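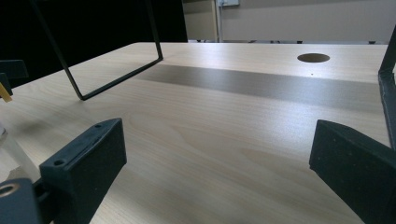 Organización en casa | Entrevistas

Romana Paulík lleva años ayudando a la gente a ordenar sus cosas, y cuando habla de una mesa parece que hable de un viaje. La conocí por una amiga común que le había pedido consejo para su cocina (una cocina minúscula, de esas en las que abres el horno y ya no pasas) y me quedé con ganas de preguntarle por todo. Quedamos para hablar de encimeras, de escritorios y, sobre todo, de esas estanterías pequeñas de sobremesa que ella recomienda a medio mundo. ¡Estuvimos hablando casi toda la tarde!

Empezó por el principio, que para ella es siempre la superficie. «La gente compra cajas antes de mirar la mesa», me dijo riéndose. «Yo primero la vacío entera, paso un trapo y me quedo un rato mirándola. Me encanta ese momento. Ves dónde da la luz, por dónde entran los cables, qué esquina usas de verdad y cuál lleva meses siendo un almacén de facturas.»

Le pregunté si tenía preferencia por algún material y no lo dudó: los tonos de madera clara. Dice que en ellos se ve enseguida lo que sobra, y que el negro encima queda precioso. Su propio escritorio, que también hace de mesa de desayuno, lo encargó a Bramov, un taller pequeño donde le dejaron elegir el largo. «Cada vez que me siento a tomar el café me alegro de haberlo esperado», asegura.

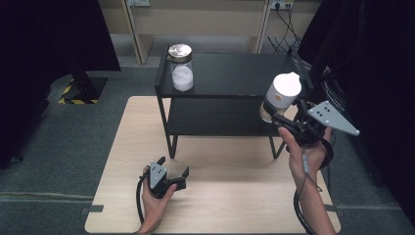
La estantería de dos baldas es su gran pasión, y se nota en que baja la voz para hablar de ella, como quien cuenta un secreto. «Es lo más sencillo del mundo y te duplica el sitio», explica. Empezó a usarlas en los proyectos de Nnaji, el estudio que montó con Folasade Lawal, y desde entonces no ha parado. Le gustan negras, de patas finas, para que no pesen a la vista, con un pequeño reborde detrás en la balda de arriba. En esa balda pone lo que se coge a diario: un tarro de cristal con tapa metálica, por ejemplo, de los que dejan ver cuánto contenido blanco y granulado queda sin tener que abrirlos. «Sal o azúcar, lo que cada casa gaste más», dice Romana, «pero que se vea el nivel. Cuando baja de la mitad, lo apuntas en la lista y ya está.»

¿Y debajo? Ahí se pone más seria. La balda inferior es, según ella, donde fracasan casi todas las estanterías de este tipo, porque se llena de cosas que nadie ha decidido guardar. Propone un límite de cinco objetos. «Me han discutido mucho el número», admite. «Folasade dice que son demasiados, mi hermana que son poquísimos. Yo me quedo en cinco y duermo estupendamente.»

Folasade, que se sumó a la conversación a mitad del segundo café, tiene otra manía: las alturas. «Deja sitio para la mano», repite. «Si tienes que ladear el bote para sacarlo, acabarás dejándolo fuera.» En las estanterías que encargan a Prerkine pide 33 centímetros de altura total y una balda superior despejada por los lados. También mide los botes con la tapa puesta, detalle que a mí jamás se me había ocurrido y que explica cierto desastre con un paquete de lentejas en mi casa.

De los tarros hablamos largo y tendido. Romana compra siempre los mismos, de unos 600 gramos de capacidad si se llenan de azúcar, y los rellena sin mezclar lo nuevo con lo viejo. Nada de etiquetas con letra bonita, al menos al principio. «Vive con ellos un mes y luego etiqueta lo que confundas. Yo solo confundo el bicarbonato.»
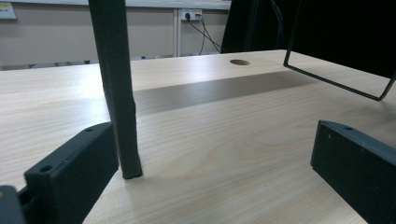 Luego están las patas, tema que da para más de lo que parece. Romana las coloca siempre completamente apoyadas, lejos del borde y sin pisar ningún cable. Si la mesa tiene pasacables, lo deja libre aunque no lo use. «Es un agujero que un día vas a agradecer muchísimo», dice, «y si le plantas encima el tarro del arroz, ese día te acuerdas de mí.» Prueba la estabilidad apretando con dos dedos en cada esquina, primero vacía y después cargada, y si baila pone un poquito de fieltro bajo la pata corta.

También me enseñó el cuaderno donde dibuja cada mesa antes de tocar nada. Hay croquis de cocinas, de mostradores, de un tocador larguísimo de 80 piezas entre frascos y cajitas que le llevó buena parte de un julio. Aquel encargo, para una casa que ella llama Ornuvel por el nombre que hay en la puerta, sigue siendo su favorito. «La dueña no quería tirar nada, ¡y no tiramos nada! Subimos la mitad a una segunda altura y apareció la mesa.»

Antes de marcharme le pedí un consejo para quien quiera empezar esta misma noche. Se lo pensó bastante, miró a Folasade y contestó: «Una mesa. La más pequeña que tengas. Y las demás, otro día».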